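Drillmont Distribution Center
Sorting and Parts Hall – Bin and Tote Inspection Checklist with Comments
Form in use since October
Date of inspection: 18/01/2024
Area: Bay 2, metal bins and surrounding floor
Inspected by: Site Safety Office

Purpose

This checklist records the condition of the open metal bins used for small mixed goods in Bay 2, together with the floor, lighting and storage around them. Each item is marked Satisfactory, Needs Attention or Not Applicable. Comments are required for every item marked Needs Attention and are optional elsewhere. Items marked Needs Attention are carried forward to the next inspection until they are closed by the area supervisor.

Section 1. Access and floor

1.1 Walkways clear to full marked width
Satisfactory.

1.2 Floor markings legible
Needs Attention. The yellow line on the east side of the bay has worn through at the turning point for pallet trucks. Repainting was requested at the previous inspection and has not been scheduled.

1.3 Floor free of loose packaging, strapping and spilled goods
Satisfactory at the time of inspection. Two lengths of strapping were picked up near the packing tables and discarded.

1.4 Anti-fatigue mats flat and undamaged
Needs Attention. One mat has a curled corner. It is to be replaced, not taped.

Section 2. Lighting

2.1 General lighting adequate for reading labels
Satisfactory.

2.2 Glare on work surfaces
Needs Attention. See comment under Section 3. Staff have reported that clear packaging is difficult to pick out in the bins when the overhead lights are at full output. The Maintenance Department is asked to price diffusers for the fittings over Bay 2.

Section 3. Metal bins

3.1 Bins seated correctly and stable when pushed by hand
Satisfactory.

3.2 Rims free of burrs and sharp edges
Satisfactory. Rims were checked by gloved hand along the full length. One small burr was filed down during the inspection and rechecked.

3.3 Corners and seams intact
Satisfactory. No open seams.
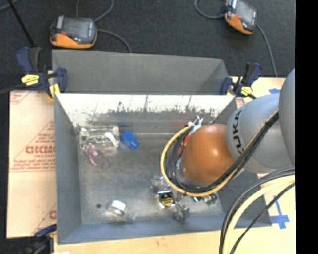
3.4 Interior walls and floor in acceptable condition
Satisfactory, with comment. Wear on the interior surfaces is judged against the bin standard, which allows surface scuffing and staining but does not allow cuts, dents with a raised edge, or flaking. The sloping back wall of the front bin carries black scuffs and vertical scratches, and the bin floor has mottled stains. Both are accepted as surface wear under the standard. The upper edge of the same wall is washed out by glare, and this should be read together with item 2.2. The wall is to be felt by gloved hand at each inspection, as a scratch that begins to catch on the glove is to be reported as a cut.

3.5 Bins free of waste and items that do not belong to the current batch
Needs Attention. Batch records for the bay were incomplete, so the inspector could not confirm which items belonged to the current batch. Supervisors are reminded that the batch card must be hung at the bay before any goods are placed in a bin. Empty wrappers are to be removed at each changeover.

3.6 Bins cleaned at the stated interval
Needs Attention. The cleaning log has no entries for two consecutive changeovers. Bins are to be wiped with a damp cloth and dried. Solvent cleaners are not permitted in this bay. Stains that remain after wiping do not need further treatment.

3.7 Load within the posted limit
Satisfactory. The posted limit for each bin stand is 160 pounds.

Section 4. Cables and powered equipment

4.1 Cables secured and clear of bin edges
Satisfactory.

4.2 Outer covering of cables free of cuts, cracks and crushed sections
Satisfactory. Checked with power isolated and the isolator locked.

4.3 Cut ends of cable ties
Needs Attention (minor). Ties within reach of staff are to be trimmed flush at the next planned service. A pointed end can scratch a hand or forearm during cleaning.

4.4 Emergency stops accessible and tested
Satisfactory. All stops in the bay were tested and reset in the presence of the supervisor.

4.5 Lockout tags available at the isolator
Needs Attention. The tag holder was empty. Tags were supplied from the office during the visit. The supervisor is to keep a reserve supply in the bay cabinet.

Section 5. Storage and supplies

5.1 Shelving loads within posted limits
Satisfactory. The Kenura shelving along the north wall is rated at 2,000 pounds per bay, and the rating plates are in place and legible.

5.2 Heavy goods stored at or below waist height
Needs Attention. Three cartons of fasteners were found on an upper shelf. They were moved down before the inspection ended.

5.3 Gloves available in all sizes
Needs Attention. Small and extra-large were out of stock. An order for Flendurow cut-resistant gloves has been placed with the site supplier, Jafarzadeh. Staff who cannot obtain a fitting pair are not to handle metal bins until the order arrives.

5.4 First aid box complete and sealed
Satisfactory.

Section 6. Records

6.1 Previous inspection items closed
Needs Attention. Item 1.2 remains open. All others have been closed.

6.2 Staff training records up to date
Satisfactory. Records were sampled for both shifts. Two certificates expire before the next quarterly review – the supervisor has been notified.

General comments

The bay was in fair order. The bins themselves are sound, and no bin was withdrawn from use. The open items concern record keeping and supplies for the most part, and these can be corrected by the area supervisor without outside work. The lighting and floor marking items require a maintenance order. An amount of $3,080 has been set aside for both; any quotation above $4,000 is to be referred to the Operations Manager before work is approved.

Actions required

Area supervisor: items 1.4, 3.5, 3.6, 4.5, 5.2 and 5.3.
Maintenance Department: items 1.2, 2.2 and 4.3.
Site Safety Office: follow-up on item 6.1 at the next inspection.

A copy of this checklist is to be posted on the bay notice board and kept there until the next inspection has been completed. The signed original is held by the Site Safety Office.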